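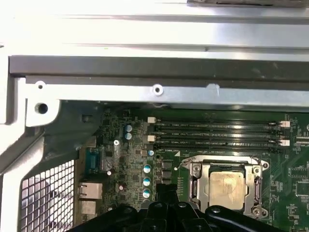

**Hardware reuse group, minutes, Mar 17, 2022**

Present: Tiruwork Gidey (chair), Sebastião Siqueira (minutes), one each from Kuneo and Haugland.
Minutes of the February meeting accepted with one correction: the price from Zernden was 292 per machine, not 211.

**1. The opened computer**

Case is open on the bench. All four memory slots are empty and the processor is still in its socket. The Zernden packing list says "complete, tested." Tiruwork asked what exactly had been tested on a machine with no memory in it. The Kuneo rep said the modules may have been pulled for shipping. Tiruwork asked where they were shipped, then. No answer.

There is old thermal paste smeared over the top of the processor, in patches and streaks. Haugland's view is that this is cosmetic and wipes off. The chair's view is that a seller who leaves that on has not looked very hard at anything else. Left open.
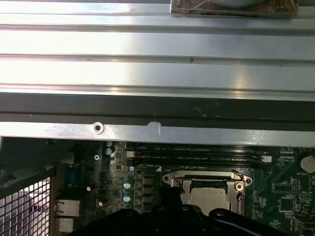
*Sebastião Siqueira*

Also noted under item 1: a torn bit of white tape or sticker on the crossbar above the memory slots. Kuneo suggested it was an inspection label. It could be. It could also be a piece of tape, and we agreed not to record it as an inspection.

**2. Whether to take the rest of the lot**

Zernden is offering 11 more at the same price. Kuneo is in favor. I said I'd want to see one of them start up first — on our bench, with our memory. Haugland thinks this will lose us the offer. Tiruwork said she had heard that in February too, and the offer is still here.

Decision: no order yet. Zernden to be asked for the test records and the missing modules, in writing.

**3. Cleaning supplies**

Gramosar wants 874 for a year of wipes, solvent and paste. The quote doesn't list quantities. Sent back.

**Actions**

- Tiruwork: write to Zernden.
- Sebastião: clean the processor and check the socket before any memory goes in.
- Kuneo: find out who signed the packing list.
- Haugland: lend us a set of known good modules, if they will fit.

Next meeting when Zernden replies.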